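Grasp planner notes: the bucket handle

16 June 2026

I spent most of this week on the grasp planner for Kitwood, the tabletop simulator I have been building on and off for a while. The planner is called Gremero. It takes an object mesh and gives back a ranked list of gripper poses. It does fine on boxes and cans. It does badly on anything with a handle.
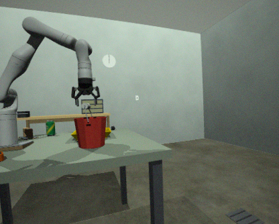
Gremero samples 400 candidate poses per object and scores each one on finger clearance and on how far the grasp is from the center of mass. The trouble is that it treats the whole mesh as one solid. With the red bucket, the best grasp is a straight-down approach on the pale grip at the top of the wire, with the fingers open wide on either side. The old scoring ranked that pose near the bottom, as it sits far above the center of mass. I now split the mesh into parts first and score each part alone.

The change was small, 80 lines, most of it in the part splitter. Planning takes longer than it did, but I can live with that.

The other thing I fixed was the reset. After each trial the arm has to go back to a pose where it is clear of everything before the objects get shuffled. I had been using a fixed joint target, and now and then it swept through a tall object on the way. Now the reset goes through the Kowalchuk motion planner like any other move - slower, but it checks for collisions.

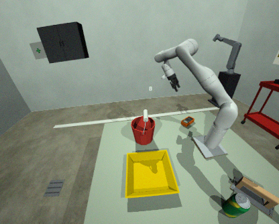
Gripper empty and well above the objects, bucket and yellow tray on the table.

Still open: thin wire parts come out of the splitter in 8 or more pieces, and I need to merge them. I'll try that in July, then move the config files over to Flosberg.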